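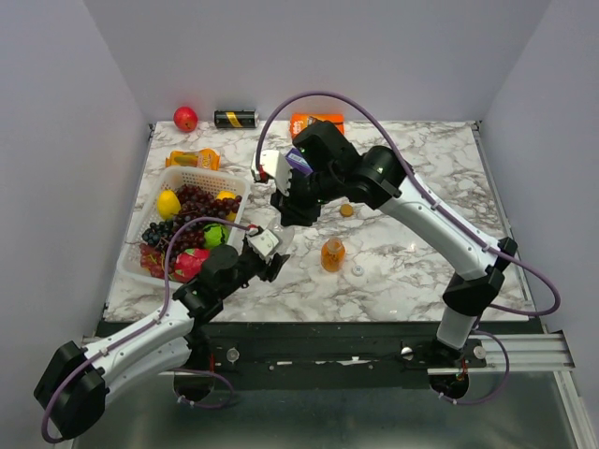
Tralis: Progress report, second reporting period
Prepared for Prellix by Reet Lukoševičius, Juška

Shared 2 times | 2 comments

Scope of the period

Work in this period covered the bench stage of the Tralis study of mixed household goods, in which fruit and packaged items share one working surface and one basket. The tasks set down in the April work plan were: finalise the item register, fix the bench layout, document the condition of the drink containers, and begin the placement log. The first three are complete. The placement log is open and will carry into the next period.

Item register

The register stands at 31 items. Entries are grouped as fruit, bottles and cans, packets, and boxes. Fruit is recorded by type and colour, so that the dark red, lighter red and blue-black grapes each have a separate entry. Whole bunches are treated as single items. The dragon fruit was moved from the reserve list to the main list at the request of the Prirgate group, who wanted a non-round shape with projecting scales alongside the lemon and the smooth red fruit.

Packaged goods were chosen for differences in outline and stiffness. The crimped snack packet deforms under light load and is logged by its printed face. The black can with the yellow band is logged by orientation, upright or on its side, and by the direction of its long axis. The small purple box is logged by the angle of its long edge to the back wall.

Container condition

Drink bottles were the least consistent group and took more time than planned. A thin-walled bottle that has been emptied does not return to its moulded shape, and two bottles of the same product can differ in outline after ordinary use. Condition is therefore entered per bottle, under wall, label and contents. 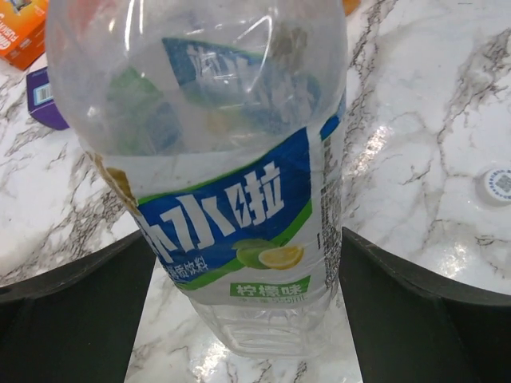 The entry for the 550 mL lemon-flavoured electrolyte drink is typical. Wall: creased and dented, mainly in the upper half. Label: blue band with lime-green borders, legible, brownish-yellow discolouration at the left edge. Contents: empty or nearly empty. Fine print on the side of the label is not transcribed. Labels in Chinese are entered in the original characters with an English gloss, and the gloss is not used as the item name.

Clear bottles raise a further difficulty in that the reverse of the label shows through the wall. Assessors working from photographs twice entered the mirrored text as a second label. The guidance note has been amended to state that only the outward face is recorded.

Bench layout

The surface is the white marble-patterned top with grey and brown veining, enclosed by plain pale walls at the back and both sides. The veining was queried at the last review as a possible source of confusion with dark or narrow items. It has been retained. A plain top was costed by Juška and would have required the walls to be refitted.

The basket is assigned to the left side of the surface. It is translucent white plastic with perforated sides, which allows some indication of the fill from outside. Fruit is loaded to no fixed pattern. Overlap between bunches is accepted and recorded as partial cover.

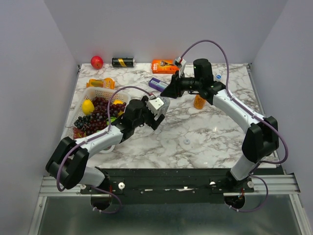 The centre of the surface is reserved for bottles and other clear containers. Positions near the back wall are available for packets, cans and boxes in any order, provided the item in use can be reached without shifting its neighbours.

Placement log

The log holds 274 placements. Each line gives item, zone, orientation and partial cover. Entries made on the first Sunday used an earlier zone scheme and are being recoded. No entries have been discarded.

Variances

Container documentation exceeded its allotted hours. The shortfall was met from the layout line. No change to the total budget is requested.

Next period

Complete the recoding. Close the placement log. Replace any bottle whose label has detached. Issue the revised register to Prirgate for comment, with the question of whether grape bunches should be subdivided.

Related items
Tralis: Progress report, first reporting period
Guidance note on recording clear containers
Prirgate comments on the draft item register
Juška bench surface costing, summary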